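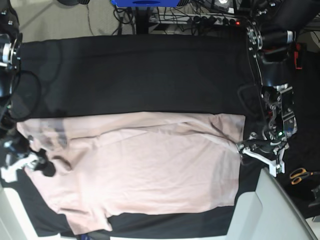
布を扱うロボットの職場では、決まりごとは何から書き始めるのがよいのでしょうか。

「止め方からです。動かし方の手引きはどこの会社でも立派なものが揃っているのですが、止め方となると、非常停止ボタンを押すこと、と一行あるだけだったりします。誰が押してよいのか、押したあと誰に声をかけるのか、つかんだままの布はどうするのか。そこを書いてからでないと、ほかの項目は書いても宙に浮いてしまうんですよ」

エハブ・ファハミーさんは、お茶を淹れながらそんなふうに話を始めてくださいました。衣類を扱う双腕ロボットの運用を手がけるフランベルグで、現場の作業基準をまとめている方です。お会いしたのは2月22日、日曜日の午後でした。ずいぶん長居をしてしまい、気がつけばポットのお湯を二度も沸かし直していただいたのですが、ファハミーさんは嫌な顔ひとつせず、手元の紙束をめくりながら、それはそれは丁寧に答えてくださいました。

紙束というのは、同社が「ネヴネス」と呼んでいる作業基準の控えです。名前の由来をうかがうと、最初に使っていた共有フォルダの名前がそのまま残っただけだそうで、「格好のいい話がなくてすみません」と笑っておられました。

111項目からの出発

最初の版には、項目が111あったそうです。

「思いつくことを全部書いたんです。立派でしょう。でも、読まれないんですよ。ひと月ほどして、項目の中身を覚えているか何人かに聞いてみたら、書いた私からして怪しい。それで減らしました。いまの版は75です。まだ多いと思っていますけれど、ここから先がなかなか減らなくてね」

減らすときの目安は、その項目を破ったときに何が起きるかを言えるかどうか、だったといいます。言えないものは、いったん外して別の紙に移しておく。捨てはしない。あとで必要になって戻ってきた項目もいくつかあるとのことで、たとえばグリッパーの指を交換したあとに空の状態で開閉を確かめるという項目は、一度外されて、翌月には元の場所に戻っていたそうです。

「ねじの締まり具合というのは、手で触るとちゃんとしているようでも、動かすとわずかにずれることがあるんです。人が相手なら、今日はちょっと指の調子が、と言ってくれますけれど、ロボットは黙ってつかみにいきますから。あれは外した私が悪かった」

布という相手の難しさについても、たっぷり話していただきました。箱や瓶であれば、つかむ場所も力も紙に書きやすい。ところが布は、置くたびに形が違います。同じシャツでも、畳みじわのつき方、袖の向き、裾の重なりで、つかんでよい場所が変わってしまう。だから基準には「どこをつかむか」を書かず、「つかんだあと何を確かめるか」を書くようにした、というのがファハミーさんのお考えです。

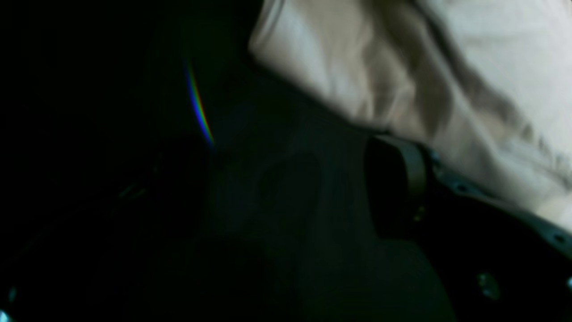
しわの寄った生成り色の布。手元のカメラから。

確かめることの筆頭に来るのが、手元のカメラの映りだそうです。全体を見るカメラで問題がなさそうでも、手元のほうを見ると、布の折れ目に指が入り込んでいたり、二枚つまむはずが一枚だったりする。そこで、記録を残すときには両方の映像を見比べてから「可」をつける、という決まりができました。

「面倒ですよ、これは。はじめは私も面倒だと思いました。でもね、あとから見直すときに片方しかないと、本当に困るんです。暗い映像でも、ぼけた映像でも、あるのとないのとでは大違いで、暗ければ暗いと書いておけばいい。書いておかないと、次の人が、これは壊れているのか、もともとこうなのか、と半日悩むことになります」

この「書いておく」という言葉は、お話のあいだに何度も出てきました。失敗した回も消さずに残し、短くてよいから理由を添える。理由がわからなければ、わからないと書く。「不明」と書くことを恥ずかしがらないでほしい、と新しく入った方には最初の日に伝えるのだそうです。

引っぱる力をめぐって

両方の腕で布の端と端を持ち、ぴんと張る。見ていて気持ちのよい動きですが、基準を書く側にとっては頭の痛いところでもあるようです。張りが足りなければ、しわが残る。張りすぎれば、生地が伸びるか、指から抜ける。抜けた拍子に腕が思わぬほうへ振れることも考えておかなくてはなりません。

「ですから、張るときは遅く、と決めています。普段の速さの30パーセントまで。この数字については、ずいぶんやりとりがありました。もっと速くても平気だという人もいましたし、生地によっては半分にしてほしいという人もいた。どちらにも言い分があるんです。それで、まず遅いほうに揃えて、速くしたい人が理由を書いて出す、という形にしました」

理由を書いて出す、というのは、ヘルミーと呼ばれている申請用紙のことです。A4で一枚、欄は3つしかありません。何を変えたいか、なぜか、うまくいかなかったらどう戻すか。ファハミーさんがいちばん時間をかけて読むのは、戻し方の欄だそうです。

「戻し方がすらすら書いてあるものは、だいたい通します。そこが空いていると、お茶でも飲みながら一緒に考えましょうか、となる。怒ったりはしませんよ。私だって自分で出したのを、自分で差し戻したことがありますから」
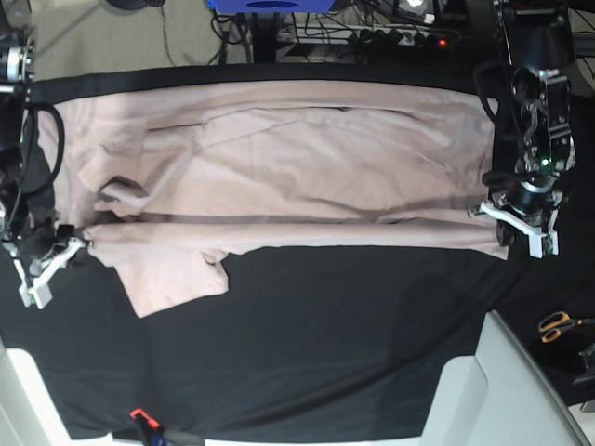 アラヴィンド・チェティアルさんからは、速さの上限だけでは足りないのではないか、という意見が寄せられたそうです。同じ速さでも、伸びる生地と伸びない生地とでは指にかかる力がまるで違うのだから、上限は力のほうで決め、速さは目安にとどめるべきだ、というのがその趣旨で、末尾には「数字がひとつだと覚えやすいのはわかりますが、覚えやすさに引っぱられて、肝心の布を見なくなるのが心配です」と添えられていたといいます。

ファハミーさんはこの手紙を大事に挟んであって、わざわざ読み上げてくださいました。

「おっしゃるとおりなんです。返事には、そのとおりだと思います、ただ力の測り方が揃うまで少し待ってください、と書きました。測る道具が人によって違うと、同じ数字でも中身が違ってしまいますのでね。1月から測り方を揃える作業を始めて、いまは手順の下書きができたところです。まだ人に見せられるような文章ではないので、今日はご勘弁ください」

人が手を出すとき

話題が、人とロボットの手が近づく場面に移ると、声の調子が少しだけゆっくりになりました。

布が引っかかったり、端が台から落ちそうになったりすると、そばにいる人はつい手を伸ばします。親切心からの、ごく自然な動きです。ファハミーさんは、この「つい」を責めるような書き方はしたくなかったと言います。

「手を出すな、と太い字で書くのは簡単です。でも、手を出す人はたいてい、よく気のつく人なんですよ。だから、手を出したくなったら先に止める、と書きました。止めるのに遠慮はいらない、止めた回数で誰かの評価が下がることもない、とも書いてあります。その一文を入れてから、停止の記録はぐっと増えました。私はよかったと思っています。それまでは、書かれていなかっただけでしょうから」

止めたあとの再開は、止めた本人が声に出して知らせてから。二人以上で作業しているときは、全員の返事を待つ。返事は「はい」でもうなずきでもなく、「離れました」と言うことになっているそうです。うなずきは横を向いていると見えませんし、「はい」では何に対する返事なのかがわからない、というのがその訳でした。実際にやってみると最初はどうも照れくさいのだそうで、ファハミーさんも「芝居のせりふのようでしょう」と、小さく手を広げてみせてくださいました。

取引先のネネッティとの共同作業では、この言い回しをめぐって少し混乱もありました。先方では同じ場面で「どうぞ」と言う習慣があり、こちらは「離れました」を待ち、先方は「どうぞ」と言ったきり黙っている。しばらく見合ったまま、お互いに首をかしげていたそうです。それからは、ほかの会社と一緒に作業する日は、始める前に言葉を合わせる時間を取るようになりました。
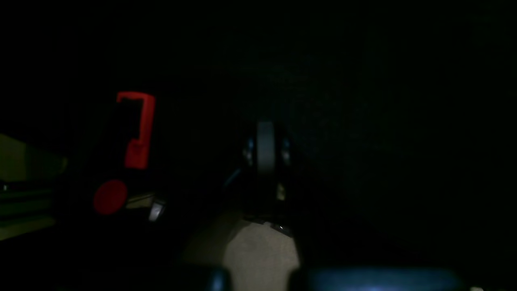 見直しは誰がするのか

基準は、書いた人の手元に置いておくと古くなる、とファハミーさんは言います。

「自分で書いたものは、自分では読めないんです。読んでいるつもりで、頭の中にあるほうを読んでいる。ですから見直しは、いちばん新しく入った人に最初に読んでもらいます。意味のわからないところに線を引いてもらって、線のついた項目は、私が口で説明するのをやめて、文章のほうを直す。説明してしまうと、その人ひとりにしか伝わりませんでしょう」

いちばん最近の見直しでは、ほぼ半分の項目に線がついて返ってきたそうです。さすがに少しこたえました、と苦笑いしながらも、見せていただいた控えには鉛筆の線がたくさん残っていて、その横にファハミーさんの細かな字で直しの案がびっしりと書き込まれていました。「速やかに」には「何秒?」、「適切に」には「誰から見て?」と、線を引いた方の書き込みもなかなか手厳しいのです。

これから基準を作ろうという会社に、何か助言はありますか。そううかがうと、ファハミーさんはしばらく湯のみを眺めてから、こう答えてくださいました。

「よその基準を持ってきてもいいと思います。うちのでよければ差し上げます。ただ、持ってきたら、一日かけて、自分のところの台の前で声に出して読んでみてほしいですね。腕の届くところ、立つ場所、布の置き方、みんな違いますから、読んでいるうちに、あれ、ここはうちだと変だぞ、というところが出てきます。そこに線を引いて、そこから書き直す。うちの75項目も、よそへ行けば40で済むかもしれないし、逆に足りないかもしれません」

帰りぎわ、玄関先でコートを着ているところへ、ファハミーさんが申請用紙を一枚持って出てきてくださいました。記事に間違いがあったらこれに書いて送りますから、戻し方の欄はそちらで埋めてくださいね、とのことです。用紙はいま、私の机の上に置いてあります。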